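Two-Hand Pick-Up of Soft Objects from Demonstrations
Edgardo Dela Peña and Jonalyn Sison
Project report, 26 Aug 2025

2. Recording

We recorded all demonstrations with hand-held grippers, one in each hand, and tracked them by the marker cube on top. The set has 809 takes in 12 groups.
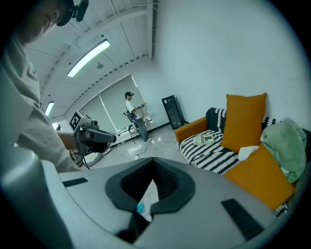
3. Cleaning the data

Takes shorter than 6 seconds were dropped. Jonalyn checked the rest by hand and marked the point of first contact.

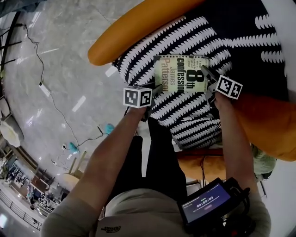
Contact labels were the hardest part. We first tried to get them from finger width alone, which failed on thin objects. A finger can touch the right edge of a paperback with no change in width, so we labeled those takes from the head view.

4. Training

We trained one policy per group and one on everything. The joint policy did better in 8 groups.

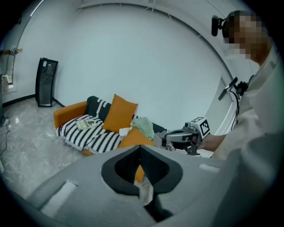 It was worse in the other four, mostly on folded cloth. We plan to rerun those with more takes.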